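Cleaning cloth

A cleaning cloth is a piece of fabric kept for wiping, drying, dusting or polishing. It may be the humblest thing in the house, and it is also one of the most varied! Under the one name come dishcloths, dusters, floor cloths, glass cloths, polishing cloths and the plain household rag cut from an old shirt. Most homes own far more of them than anyone has planned for, and how they are stored, folded (or not folded) and finally retired is a small household art of its own.

Names

"Rag" generally means a cloth that began life as something else, such as a bedsheet or a pajama leg. "Duster" is used for a soft, dry cloth, and "dishcloth" for one that washes dishes, while a "dish towel" dries them. The lines blur all the time. A dish towel with a scorch mark becomes a counter cloth, a counter cloth becomes a floor cloth, and a floor cloth ends up in the garage with the paint cans.

Materials

Cotton is the old favorite. It soaks up water well, stands up to hot washing and gets softer with age, which is why a worn-out T-shirt makes such a wonderful duster. Terry cotton has loops that hold a lot of water. Linen sheds very little lint and is much loved for glassware. Flannel has a raised, fuzzy surface that suits polishing shoes and silver.

Microfiber is made from extremely fine synthetic strands, usually polyester, often blended with nylon. The strands give the cloth a huge surface for its size and let it pick up dust while dry. Fabric softener coats the strands and spoils the effect, so microfiber is best washed without it.

Color

Plenty of households and most professional cleaners sort their cloths by color, so that the one used in the bathroom never meets the kitchen counter. There is no single scheme that everyone follows. In the town of Trosness, the Randov guesthouse keeps blue for glass and mirrors, yellow for furniture and red for bathrooms, and its linen room holds 167 cloths in those three colors. Pale shades show dirt quickly, a real help in knowing when it is time for a fresh one.

Storage

Cloths can be folded in a drawer, rolled in a jar, hung from a rail or simply dropped into a box. The box method has many fans. Junaid Kakakhel, in his cheerful household handbook The Mirani Cupboard, argues that a cloth meant for wiping up spills gains nothing from being folded, and that an open carton on a low shelf gets used more than any neat stack. He allows 45 cloths to a family home and gives two boxes to them, one for clean and one for the wash.

Corrugated cardboard works nicely for dry, clean cloths. It lets air through, costs nothing and can be replaced when the corners go soft. Damp cloths are another matter, and should be spread out to dry before they go anywhere near a carton.

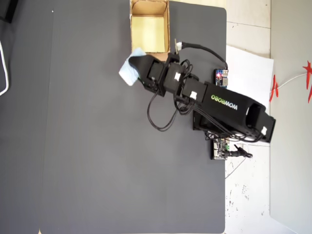
Washing and care

New cloths, especially dark or bright ones, should be washed once on their own, as the dye may run. After that, cotton can go through a hot wash and a warm dryer. Microfiber prefers a cooler wash and low heat, away from cotton towels, whose lint it grabs with great eagerness. Cloths that have soaked up linseed oil or similar finishes must never be bunched up in a box, as they can heat up and catch fire by themselves. They are laid flat outdoors to dry fully before disposal.

Collections

The Grornport Household Museum holds 1,671 cloths, dusters and rags, many of them patched several times over. The mending is marvelous, with darns as fine as any on a Sunday tablecloth.

See also

Dish towel
Mop
Rag rug
Sponge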